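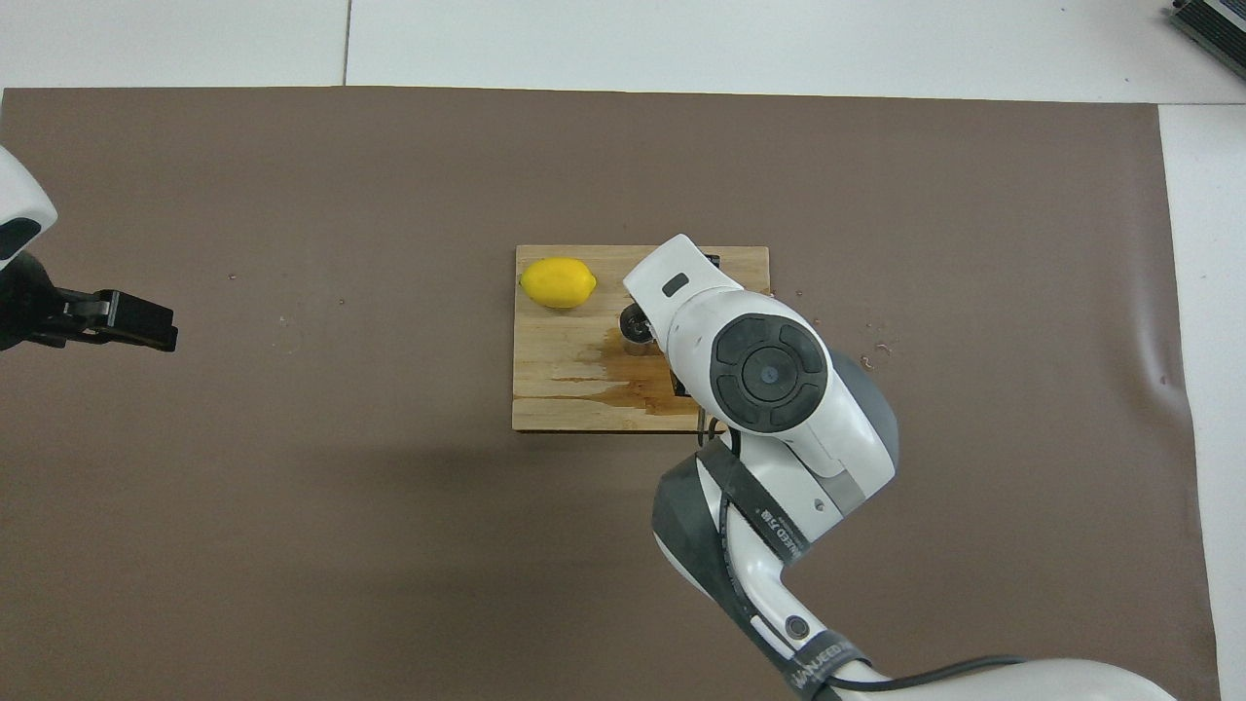
3.2 What people put under the mess

I came into this study thinking we'd mostly be writing about chopping. Then I read back through my November notes and found page after page on what goes under the board, so I've given it a section of its own. A surprising number of our 30 households lay something down before they start, and brown paper was the favourite by a long way. Figure 4 has the usual arrangement, with a big sheet over most of a white table, the cutting board near the middle and a lemon still sitting on it. Look at the dark brown stain on the board as well – marks of that colour came up in nearly every interview. Edileuza Brandão, who did the coding with me, gave them their own category (we'd been lumping them in with "general wear", and I'm glad she talked me out of it).

Figure 4. Cutting board and lemon on brown paper.

People felt quite differently about the paper and the board. Paper gets scrunched up and thrown out with the peelings, and hardly anyone gave it a second thought. Boards are another story! One man told us he'd sanded his back twice and would do it again, and a neighbour of his said a board without any colour in it looked like it belonged in a shop. I've kept both answers in the "attachment" group, though Traian Barbu would have split them – we come back to that in 3.4.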